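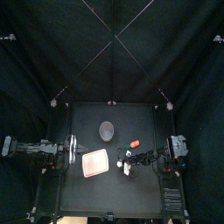 Anti-ligature door hardware

Anti-ligature door hardware is a class of handles, hinges, locks and closing devices shaped so that a cord, strip of cloth or similar item cannot easily be tied to or held by them. It is fitted mainly in mental health wards, secure units, emergency department holding rooms and some custody settings. The term ligature-resistant is often preferred in specifications, as no fitting can be shown to remove the risk in full.

Background

Ordinary lever handles and knobs project from the door face and will hold a load in several directions. Until the use of sloped fittings became common, many wards dealt with this by removing handles altogether and relying on flush pull plates, which left patients unable to close their own doors with ease. Later products used tapered or conical shapes that could be gripped by hand but gave no ledge from which a cord could hang.

The door leaf presents a separate problem. A cord with a knot at one end can be passed over the top edge and trapped when the door is shut. Changes to handles do not affect this, and the top edge has been treated as its own area of design.

Types of fitting

Handles. Most are either sloped levers, turning knobs with a steep cone profile, or recessed paddles. A sloped lever is usually free to move both up and down, so that a load applied from either direction turns it and the cord slides off. Fixing screws are hidden or have tamper-resistant heads.

Hinges. Continuous hinges run the full height of the leaf and leave no gaps between knuckles. The top is cut at an angle or covered with a sloped cap. Where separate hinges are kept, each one needs its own cap.

Closers. Surface closers with exposed arms are not used on the patient side. Concealed closers in the head of the frame or in the floor are the usual choice, though floor units are harder to reach for repair.

Door-edge alarms. A pressure strip on the top edge sends a signal to the nurse station when a set load is passed. Some versions also cover the leading edge and hinge side. The signal must be loud enough to be noticed and must identify the room.

Soft doors. A light foam or fabric-covered leaf held by magnets is used for en suite bathrooms, where full privacy is less important than quick release. The leaf comes away under load and can be put back by staff.

Barricade resistance

A patient may block an inward-opening door with furniture or with their own body. Two methods are in general use. In the first, the frame stop can be unlocked and folded away so that the door swings outward. In the second, a small leaf is set within the main leaf and opens toward the corridor. Both need a staff key, and both add parts that must themselves be free of ledges.

Testing

Tests are normally made with cords of several thicknesses, applied in downward, sideways and upward directions, with and without a knot. A fitting is graded by the load at which the cord slips or the part releases. Results apply to the fitting as installed in the test. A gap behind a rose or plate caused by an uneven door face can undo a good result, and sealant of a pick-resistant grade is used to close such gaps.

Example of use

The Wolcombe unit at Pondidholm replaced its bedroom door sets over 21 months, working on 2 rooms at a time so that the ward could stay open. The schedule, prepared by Kyu-ri Lim, listed 1,856 separate hardware items. Handles were supplied by Rutkowska and edge alarms by Ovirine. The work was finished in November.

Maintenance

Fittings are checked by hand for loose parts, worn springs and damaged sealant. Edge alarms are tested with a known weight - a pull by hand is not considered a reliable test. Replacement screws must match the originals, and a standard screw left standing proud of the surface is recorded as a fault.

See also

Continuous hinge
Door closer
Delayed egress lock
Patient safety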